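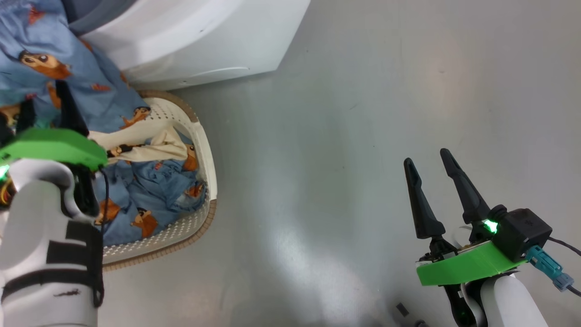 Nayeli Barajas has kept the dog-print cloth through two moves, and she still likes wash day best when it's in the basket. 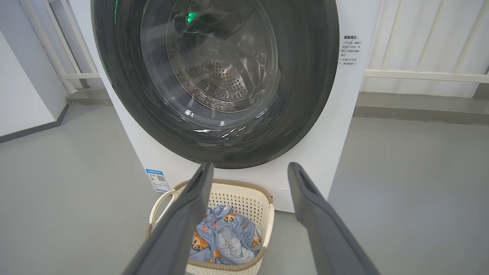
The cream basket waits by the washer.

Her neighbor in Folville, Heriberto Tapia, washes old prints by themselves, in cool water, with far less soap than you'd think (a spoonful, really!), and she has come around to his way of doing it.
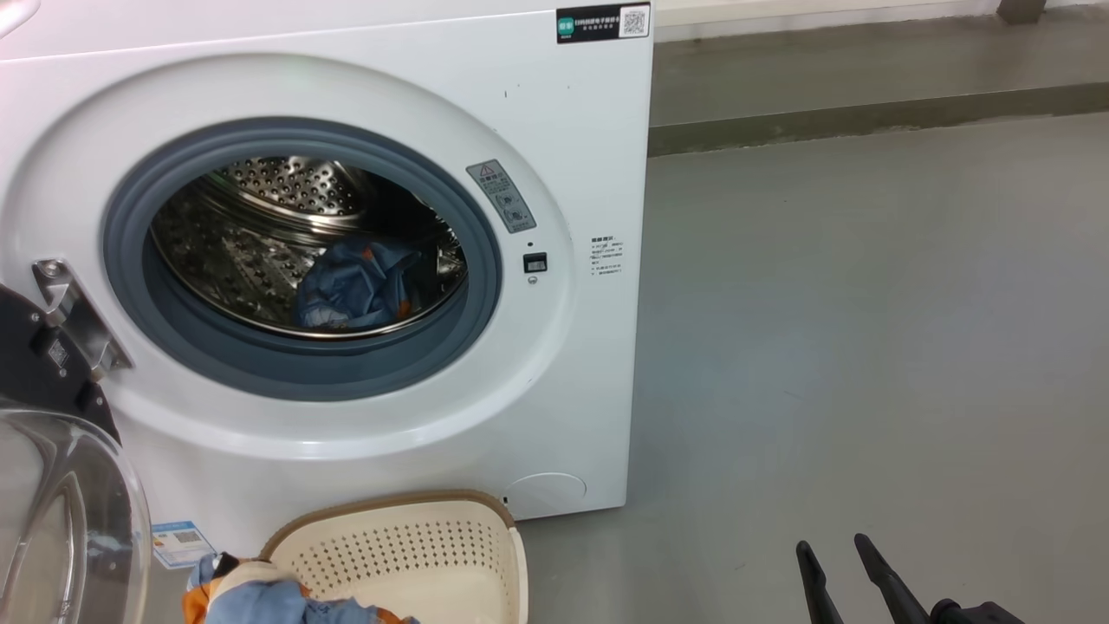

Light blue and orange in the steel drum.

She hangs everything by the back window and puts the kettle on.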